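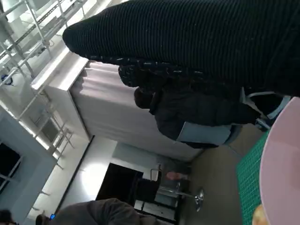
Vorley Skokport 100 Commercial Dehumidifier

Item price: $2,295
Availability: in stock, ships by freight
Category: Moisture Control, Floor-Standing Units

The Skokport 100 is a floor-standing dehumidifier intended for workshops, classrooms, storage rooms, and other indoor spaces that are occupied for part of the day and closed for the remainder. It draws damp air through a washable front filter, removes moisture over a chilled coil, and returns the drier air to the room through the top grille. The unit may be drained by gravity hose, by the built-in pump, or into the removable bucket supplied with it.

Vorley developed the Skokport series for buildings in which central heating and cooling do not control humidity well. Typical sites include basement levels, masonry buildings, and rooms that were added to an older structure after its ducts were installed. In such rooms, stored paper curls, steel tools show surface rust, and cabinet doors begin to stick before anyone reports a problem. A dedicated unit addresses the moisture directly and allows the building's thermostat to be set for comfort alone.

Choosing the Right Size

The Skokport 100 removes up to 100 pints of water per day and is rated for rooms up to 2,074 square feet with standard ceilings. Rooms with high ceilings, bare concrete walls, or frequent door traffic should be treated as larger than their floor plan suggests. Where a space falls near the upper limit, purchasers are advised to consult the sizing worksheet before placing an order.

Two smaller units will often serve an L-shaped room better than one large unit. Air does not travel evenly around corners, and a humidity reading taken beside the machine may differ considerably from one taken at the far wall.

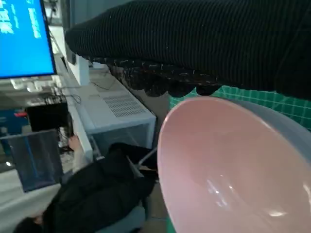 Placement also affects performance. The top grille should have open space above it, and the front filter should face the center of the room. Curtains, shelving, and stacked boxes should be kept clear of both. The unit rolls on four locking casters and should stand level while in operation. After transport on its side, it must stand upright for a full day before it is switched on.

Specifications

Moisture removal: up to 100 pints per day
Rated coverage: up to 2,074 square feet
Airflow at high speed: 300 cubic feet per minute
Fan speeds: two, plus automatic
Drainage: gravity hose, internal pump, or bucket
Filter: washable mesh
Controls: front panel with humidity display and timer
Cabinet finish: gray powder coat

Supplied with the unit: drain hose, pump line, bucket, spare filter, and printed manual. Wall brackets for the pump line are sold separately under the Purnon accessory range.
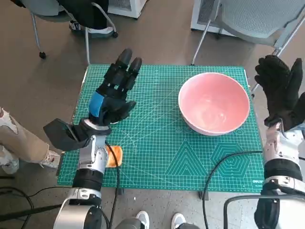 Installation and Care

1. Connect the unit to a grounded outlet. Extension cords are not to be used.
2. Attach the drain hose or pump line and confirm that the free end is secured at the drain.
3. Set the target humidity. A setting of 50 percent suits most rooms — lower settings increase running time and energy use.
4. Wash the filter monthly in lukewarm water and allow it to dry fully before it is replaced.
5. Unplug the unit and empty the bucket before seasonal storage.

The coil should be inspected once a year, preferably in October, when demand on the unit is falling in most regions. Replacement pumps and filters may be ordered through the Alvarado parts desk with the serial number shown on the rear plate.

Warranty and Returns

The cabinet, fan, and controls are covered for two years from the date of delivery. The sealed cooling system is covered for five. Unused units may be returned in their original packaging, with return freight at the purchaser's expense.

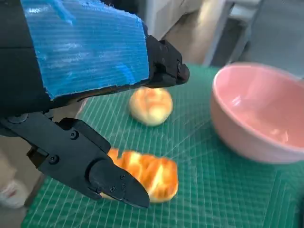 Can the Skokport 100 run overnight in a locked room?
The unit is suitable for unattended operation when it is drained by hose or pump. With the bucket in place, it will stop when the bucket is full and restart once the bucket has been emptied and put back.

Page revised September 25, 2025. Prices exclude sales tax and freight.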